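Vanderleia Quintana spent nine years reading other people's board minutes before she wrote a word of her own about them. Her business history, Mastine: The Long Unwinding, comes out in paperback in September, and she has already heard from former employees who say she was too kind.

"I got a letter from a man in the Mutthorpe plant who wanted two more chapters on the pension fund," she says. "He was probably right."

Mastine made pumps and valves, then bought a lender, then could not stop buying. Quintana read 400 sets of minutes and interviewed 65 people. Most were middle managers – buyers, plant accountants, a few people from shipping.

"Senior people give you the version they gave the lawyers," she says. "The buyers remember what the invoices looked like."

We use cookies to improve your visit. By continuing to browse you accept our cookie policy. Accept | Manage settings

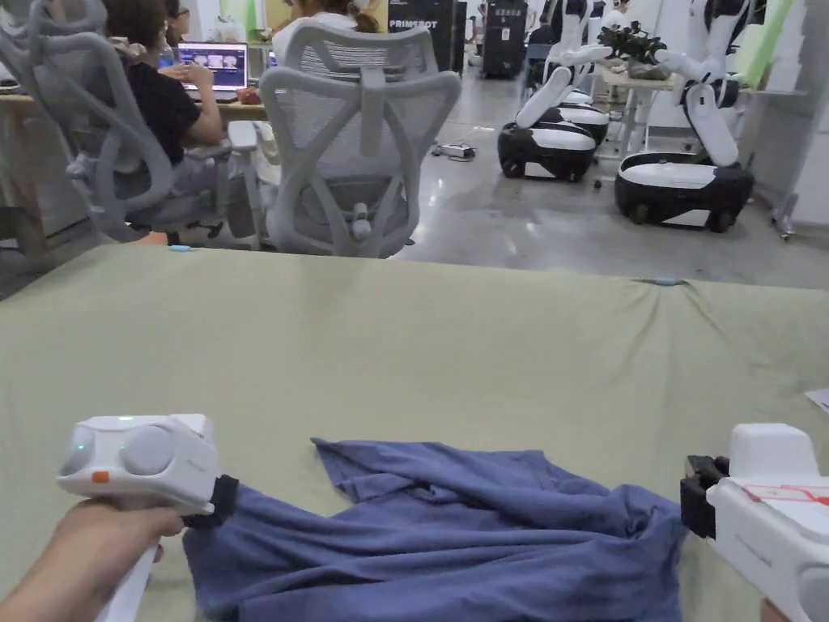
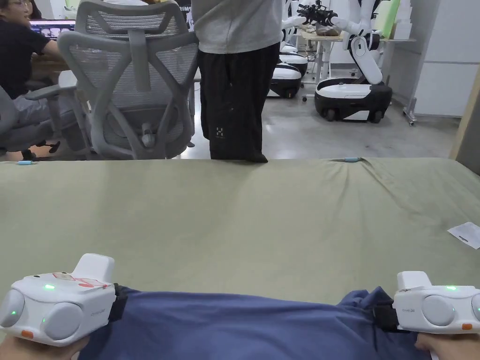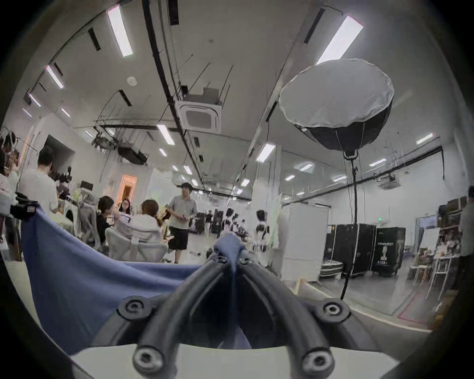
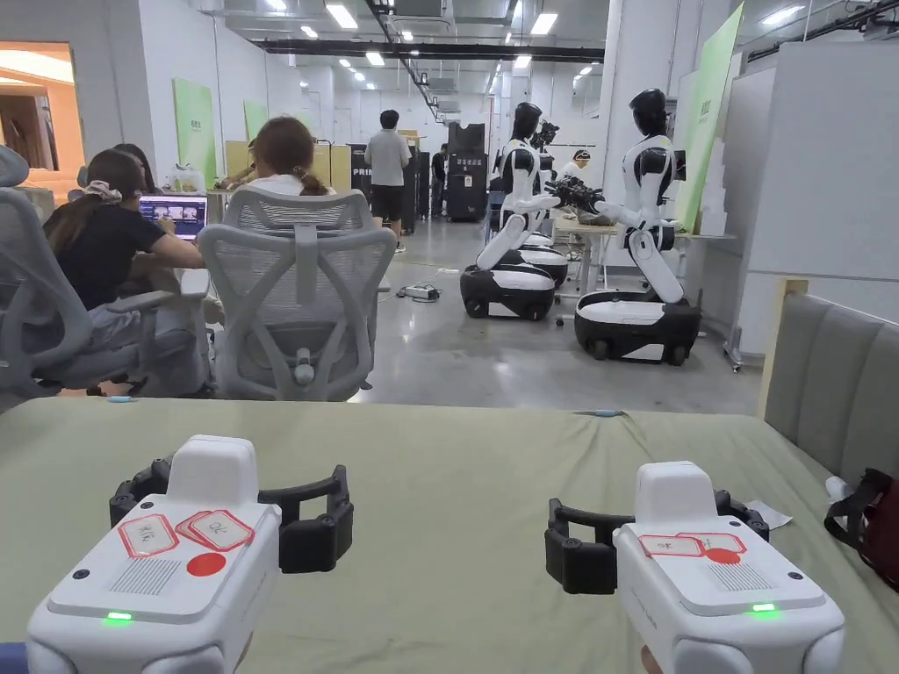 Blue cloth and hand-held grippers, first three pictures; the green-covered table again, last picture.

Her editor at Kiritz, Solange Barros, asked for the lending chapter to be cut by half. Quintana refused at first, then cut it over a weekend.

"Solange said a reader in a store would put it down at the second table of figures. I moved the tables to the back. The chapter reads faster and I still miss them."

The hardest part to write was the sale of the valve division to Rezende. The price had been reported at the time, but the side agreement had not. Quintana found it in a box of travel receipts.

Asked who she blames, she takes a while to answer. "The finance committee, mostly. They had the numbers every quarter and they met for lunch."

She is now working on a shorter book about Rezende, and has started on the interviews. The first few people she called wanted to talk about Mastine.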